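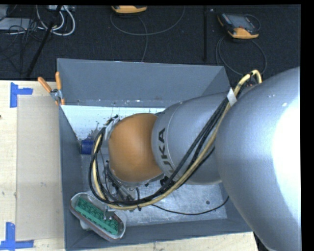 Fig. 1. The KUKA arm reaching into the gray bin, with the green insert in its housing at lower left.

Notes for Week 11: Learning the last bit of the motion
Last updated: Thursday, April 21, 2022
Print this page | E-mail this page

Okay, so last week we ended on path planning and I promised you we'd get to contact. These notes go with the lecture but they aren't a transcript (I skipped two derivations on the board and they're skipped here too, sorry, see the homework handout for both). The running example is the Firkitz bin study, and I'll keep going back to Fig. 1, so keep it handy.

1. Why bins are annoying

Everything you did in Lab 2 happened on an open table. You could come at the part from any side you liked, and if the planner picked a silly elbow position, who cared. Put the same part in a deep bin and suddenly the walls matter all the time. Look at how much arm there is in Fig. 1 compared with the bit of tool doing the touching! The wrist has to get down in there, and the part is over in a corner, which is the worst spot for clearance.

The hoses count too. Your collision model from Lab 2 was a stack of capsules, one per link, and it knew nothing about cables. Now look at that bundle looping under the orange wrist and back up around the side. In the Firkitz setup the planner gets one extra fat capsule for the bundle, sized by hand. It's crude and I love it. Modeling a cable that bends properly is a whole other course.

2. The split

The method (the group calls it Arkudel, don't ask me) cuts the task in two:

Part one, the free motion. Ordinary planner, ordinary collision checks, stops a short distance above the part. Nothing is learned.

Part two, the contact motion. A small learned policy takes over. It sees the wrist force readings and the tool pose and it puts out small corrections to the tool velocity. No camera input in this part at all, which surprised me the first time I read it.

The handover point is the thing you have to choose. Hand over too high and the policy wanders around in free space, where its force readings are just noise. Hand over too low and a small error in the part pose means you've already hit something before the policy wakes up. I'd like you to think about how you would pick this number if you weren't allowed to tune it on the test parts. (Hint: you have an estimate of the pose error. Use it.)

3. Training data

The policy was trained on 200 demonstrations, all guided by a person, all with the same housing in different spots in the bin. That's a small set by today's standards. What makes it work is that each demonstration gets re-expressed in the frame of the part, so a demo near the left wall and a demo in the middle look nearly alike to the policy. Write out the transform yourself at least once! Half the bugs I see in project code are a frame that got inverted, and it's much easier to spot if you've done it on paper.

One catch. In the part frame, the walls disappear. The policy has no idea whether it's in a corner, so it can ask for a sideways nudge the arm can't make. The fix is a plain safety filter after the policy that clips any velocity taking the arm closer to a wall than the margin.

4. Results

Over 97 test runs, the full method with the filter did clearly better than the version with a scripted spiral search in place of the policy. The gap was largest near the walls. In the middle of the bin the two were close, close enough that I wouldn't bother with the learned policy if all your parts sat there.

They also dropped the training set to 46 demonstrations. It held up fine in the open part of the bin and got shaky in the corners. My reading is that the corner poses were just too rare in the smaller set, but the write-up doesn't break it down that way, so treat that as my guess.

A thing to be careful about: same housing in training and testing. So please don't write in your report that the method "generalizes to new parts." It was tested on new positions. Different claim.

5. For Tuesday

Read sections 3 and 4 of the Arkudel write-up. Sketch the collision capsules you'd use for the arm in Fig. 1, hoses included, and bring the sketch on paper. If you did the Mercado dataset for your project, try the part-frame transform on a handful of your own demos and plot them before and after. I'm happy to look at plots in office hours, even ugly ones.

Related items
Week 10 notes: Path planning in tight spaces
Lab 2 handout: Capsule models and collision checks
Homework: Two derivations from the contact lecture
Project page: Working with the Mercado dataset
Premitz simulator, setup guide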